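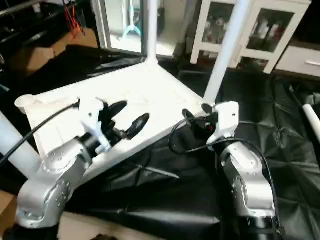
White plastic stand, black cable looping to the left.

The Hamdy

I bought the accordion because I'd had two glasses of wine and the ad said "must go". It was a Hamdy, red, 96 bass, a hundred dollars firm, pick up in Leltby. I don't play the accordion. My grandmother did, badly and with her eyes shut, and I suppose that was in there somewhere with the wine.

In the morning there was a message from a Wilson Sánchez saying he'd hold it for me until four, and did I have a bad back? I wrote that my back was fine. He sent a thumbs up.

My car was at the mechanic's in Tevville that week, so I took the bus. You go from Tendville out past the quarry and then along the river for ages, and the driver stops for anyone who looks even slightly like they might want a bus. We stopped for a man who was just stretching. We stopped for a woman with a tray of seedlings who got on, thought about it, and got off again (wrong direction, poor love). It was March and still hot enough that the vinyl stuck to my legs, and by the time we rolled into Leltby I'd talked myself out of the whole thing twice and back into it three times.

Wilson's place was the yellow one behind the bakery. He was a tall man in a cardigan, eighty at least, and he'd put out a plate of biscuits as if I were the vicar.

"You play?" he said.

"A bit," I said. Why do we do this? I've told a dentist I floss every night with the evidence right there in my mouth.

He looked delighted, which made it so much worse. He brought out the case and undid the clips, and there it was on the kitchen table - bright red, with mother-of-pearl buttons and a strap mended with what I'm fairly sure was a belt. He'd polished it. You could smell the polish. He sat down across from me, folded his hands, and waited.

So I put it on. It weighed as much as a wet dog and was just as keen on being held. I found a button, pulled, and out came this enormous groan, like a cow getting bad news. I pushed, and it groaned in a different key.

"It's been a while," I said.

"It has been never," said Wilson.

I went the colour of the accordion. He laughed so hard he had to take his glasses off, and then I started, and every time I laughed the bellows moved and the thing honked, which set us both off again. The woman from the bakery knocked on the wall.

When we'd settled down he came round behind me and moved my fingers. Left hand here. No, further. Feel the one with the little dent? That's your C. He told me he'd bought it when he was 14, with money from picking cherries, and had played it at every wedding in the valley including one of his own. His hands were no good now, he said, and he didn't make a meal of it. He just held them up for me to see the knuckles and put them back in his cardigan pockets.

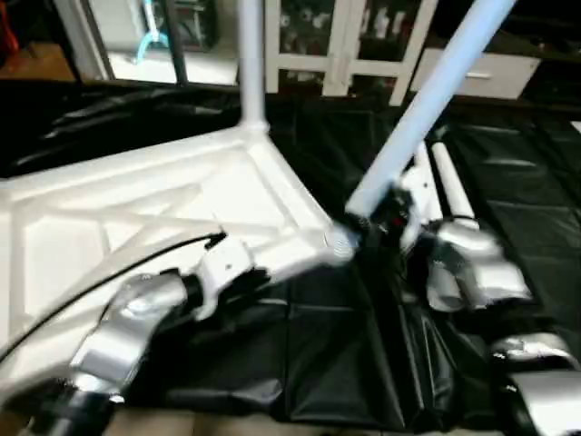

"Does it need tuning?" I asked.

"Two of the low notes are a little flat, but the rest will see you through a few years."

I gave him the money and he counted out twenty of it and pushed it back across the table. For lessons, he said. I said who gives accordion lessons around here? He ate a biscuit and looked at the ceiling until I caught up.

I nearly missed the bus. I had to jog past the bakery with the case banging on my shins, and now of course I understood the question about my back. The driver watched me haul it up the steps.

"Body?" he said.

"Accordion."

"Worse," he said, and pulled out before I'd sat down.

There were only a few of us on, and somewhere along the river a little boy in the seat in front turned round and asked what was in the box. His mum said not to bother the lady. I said it was no bother, and I opened the clips just to show him the buttons, and he put one finger on the dented one and left it there.

"That's C," I told him. "It's the only one I know."

"Do it," he said.

I looked at his mum. She looked out the window. So I got the strap over my shoulder, and got my elbow in the aisle, and pulled.

The driver stopped the bus. I thought he was going to put us off, but it was just the woman with the seedlings again, flagging him down on the other side of the road this time. She climbed on with her tray and sat across from me and nodded at the accordion.

"Go on, then," she said.

I played her a C.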